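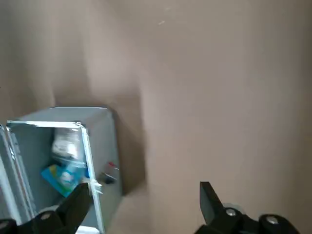

機械に任せた分だけ、自分たちの仕事が説明しにくくなった、という意見が、木曜日の職場懇談会で現場の職員から出された。反対意見として述べられたものではない。同じ職員は、腕や腰の負担が軽くなったことも認めている。それでもこの発言は、Clestton社ランドカム（Lundcombe）事業所における自動化を論じるうえで、最初に取り上げるべきものと考える。

同事業所の返却品部門では、戻ってきた品物を箱から取り出し、区分し、再び収める作業を長く人手で行ってきた。一日の取扱いは621件に及ぶ。1月にVedel社製のロボットアームが導入され、現在はそのうち357件が機械側の工程に回されている。残りは従来どおり職員が受け持つ。数字だけを見れば、半数を超える作業が人の手を離れたことになる。

しかし、職員の一日が半分になったわけではない。灰色の金属の箱に透明な袋や青い包みが重なって入っているとき、どれを先に取るべきかを決めることは、熟練した者にとってはほとんど意識にのぼらない判断である。袋は光を反射し、柔らかい物は形が定まらない。機械が把持に失敗すれば工程は止まり、職員が呼ばれる。工程を再開させるのも、失敗の理由を記録するのも職員である。記録の項目は導入時に6つであったが、現在は9つに増えている。

ここで問題となるのは、増えた業務が職務記述のどこにも書かれていないことである。従来の評価は処理件数を基礎としてきた。機械の停止に対応した時間は、本人の件数にはならない。停止が多い日ほど職員は忙しく、記録上の成績は下がる。懇談会で述べられた「説明しにくい」という言葉は、このような事態を正確に指していると思われる。自動化の効果を機械の処理件数で測り、人の働きも同じ物差しで測り続けるならば、機械を支える労働は集計から抜け落ちる。

これに対しては、技術の成熟に伴って停止は減り、問題も自然に解消するとの見方があろう。一定の根拠はある。導入直後に比べ、硬い小箱や板状の品の扱いは安定した。もっとも、容易な品が機械に移れば、人のもとに残るのは扱いの難しい品ばかりとなる。以前は難しい品の合間に単純な品が挟まり、それが息をつく時間にもなっていた。件数が減っても一件あたりの負荷が上がることは、管理する側から見えにくい。

技能の継承についても述べておきたい。新たに配属された職員は、これまで単純な品から始め、次第に込み入った箱を任されてきた。入口にあたる作業が機械に移った現在、新任者は初めから例外への対応を求められる。先輩職員が隣に付く時間を勤務表に確保しなければ、数年後に例外を判断できる者がいなくなるおそれがある。機械の導入計画に訓練の計画が伴っていなかったことは、率直に反省すべき点である。

筆者は自動化そのものに反対する立場をとらない。重い箱を一日中傾け続ける作業を人に強いる理由は乏しく、導入前の状態に戻すことを望む職員も少ない。求められるのは、停止対応と記録を正規の業務として定め、所要時間を評価に算入すること、そして次に機械へ移す品目を決める場に、現にその品を扱っている者を加えることである。

来期には、搬送管理システムPortelaとの接続により、機械側の取扱いをさらに広げる案が検討されている。対象品目の一覧は既に作成されたが、職員の配置と訓練に関する欄は空白のままである。拡大の可否を審議する前に、まずこの欄を埋めるべきである。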